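March, 6:40 am

Up before the alarm again. Knee stiff but ok. Plan says 2 miles easy then the hill by the Kasden lot, did the 2 miles, skipped the hill. Will pay for it at Voserby, I know.

Ate oatmeal, too much of it. Shoes: the old Tutias are at 500 miles now and the left heel is gone. New pair 102 dollars with the coupon. Not this week. Rent first.

Signed up for the long loop anyway last nihgt. Etim to the river and back. Stomach flipped when I hit the button. Need to find my rain jacket, call the dentist, buy tape for the toes.
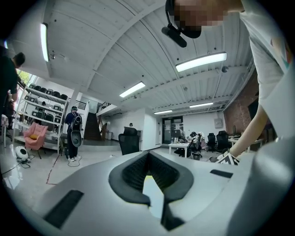
Adebayo Effiong says forget the hill, sleep more, and quit changing my shoes the week before a race. He's done the loop twice so fine. Said to start slow, way slower than feels right, and walk the bridge.

Bus in ten mintues. Tape, jacket, dentist.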